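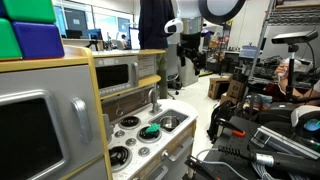

About Stordale

Stordale is a family day care and early learning centre at the top of a hill that the council describes as a gentle rise. Anyone who has pushed a double pram up it in September with a headwind will have their own word.

We look after children from six months until they start school, and on the days the local primary finishes early we look after a few who have started school and would like it known that they are only visiting. There are three rooms, one yard, a lemon tree with opinions about when it fruits, and a kitchen (the real one) where lunch gets made from scratch every day.

How we started

Nermin Kocabaş opened the centre after 11 years of teaching kindergarten in other people's buildings. She had a list of things she would do differently. The first was proper storage. The second was that staff would get a chair they could sit in as adults, with their knees below their ears. We have managed the chair.

The building was a hardware shop before it was ours, which explains the very wide front door and the smell of linseed in the hallway when the weather turns humid. Neighbours still drop in for hinges now and then. We have sold none, though we did once lend a man a spirit level and he brought back a pumpkin.

The rooms

Our rooms are called Otau, Akiven and Pawlak. Parents often ask what the names mean and we wish we had a better answer. The old shop had three brands of paint on its shelves, the labels were still stuck to the wall when we got the keys, and by the time anyone suggested Possums, Wombats and Bilbies the children's families had already learned the others.

Otau is for the babies and has the good carpet. Akiven is for toddlers and had good carpet. Pawlak is for the three-to-fives, who get lino, a sink at their own height and a say in what goes on the walls. At present this is mostly drawings of utes.

What the days are like

We follow the Early Years Learning Framework and can talk about it at length if you corner us at the gate. In practice a day here has a lot of outside in it, a long lunch, a rest for whoever needs one and large stretches of time with very little scheduled. Children are busy people. Give a four-year-old an hour and a patch of floor and you may be served a meal, charged for it and then told the restaurant is closed.

We don't teach reading to toddlers. We read to them constantly, often the same book, often the one about the digger. Any educator on our staff can recite the digger book with her eyes shut, and one has done so at a wedding.

The yard is open in all but the worst weather. Please send a hat in summer and gumboots in winter, and please put a name on both. We have a tub of unnamed hats that would outfit a cricket club.

Food

Lunch, morning tea and afternoon tea are included in the fee. The menu goes up by the front door each week and covers the usual ground: pasta, lentils, roast veg, fish on toast, a curry so mild it's really just yellow. We are a nut-free centre, and we cater for allergies and for vegetarian and halal diets. We do not cater for children who only eat beige, but we've met plenty of them and they generally come round by the second month.

The people

There are 12 of us, counting Nermin, who does the rosters, the enrolments and the unblocking of the small sink. Most of the team have been here a good while. Two of them went to preschool together in this suburb and have been having the same argument about finger painting ever since — one is for, one does the washing.

Fees and enrolling

Care is charged by the day and the Child Care Subsidy applies. Our current fee schedule is valid until 12/31/24, and families already with us get the new one in writing before it starts. There is a waiting list for Otau, so put your name down early. Pawlak usually has a place or two.

Tours run at 10 in the morning, once the drop-off tears have dried, including the parents'. Ring the office to book. Parking is on the street, and please leave the wide driveway clear for the bread van.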